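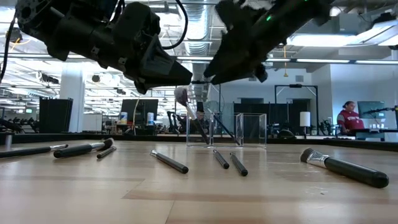
Went along to the Flurnham student robotics showcase on Friday because my niece's team was in it. The poster promised "robots that tidy your home". What the team has picked for its project is sorting makeup brushes, with two black grippers over a wooden table and three clear cubes to put the brushes in. Fine, it's a start. I have a bathroom shelf that could use it. I'm still not sold.

2/ My gripe is with the number. The handout says the arms were trained on 319 demonstrations, all done by students steering them by hand. That's most of August spent on a chore my niece does in under a minute while talking on the phone.

3/ Asked Bo-ram Ham, the team lead, what happens if you swap the clear cubes for a coffee mug. She said "we haven't tried mugs." Good straight answer. Better than anything on the poster.

4/ Isamu Sugawara runs the club and he was keener. He reckons thin handles and see-through plastic are hard for cameras, so it's a proper test. I'll give him that one. Still a long way from tidying anybody's home, mate. 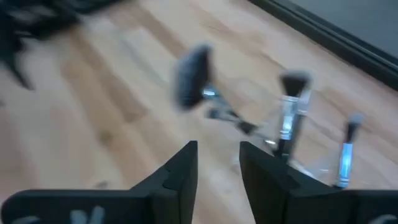
Gripper's-eye view of the brushes. Blurry, and it has to work from this.

5/ That one did shift me a bit. I'd struggle to tell where the holder starts from that angle, and I've got eyes and a favourite pair of glasses.

6/ What I'd like to see on the handout next time: how many tries, how many misses, and who reset the table in between. Da-eun Oh told me she keeps all that in a notebook. So print the notebook! The judges give 5 marks out of 100 for "honest reporting" and I'd have made it a lot more.

7/ For the record, the kids were great and I'd go again. The colour brochure from Vamov at the door, saying home robots are two years off, went in the recycling.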